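Step 4: Teaching the wrist view to ignore the lights

If your grasp planner keeps chasing bright spots near the fingertips, take heart, ours did too! Open Anino and load the hand mask first, so that fingers and casing drop out before anything else runs. Then set the glare cutoff to 800 and look through a few wrist views – slowly, with a coffee.
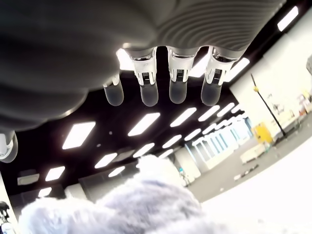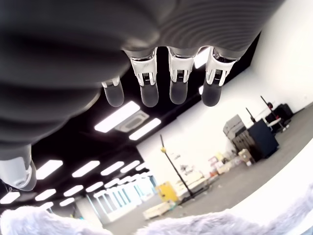

Ceiling panels behind the fingers, pale fluff at the bottom.

Once the mask looks right, save it under a new name and restart the planner. Valentin Delaunay likes a softer cutoff for furry things, so do try a few values of your own.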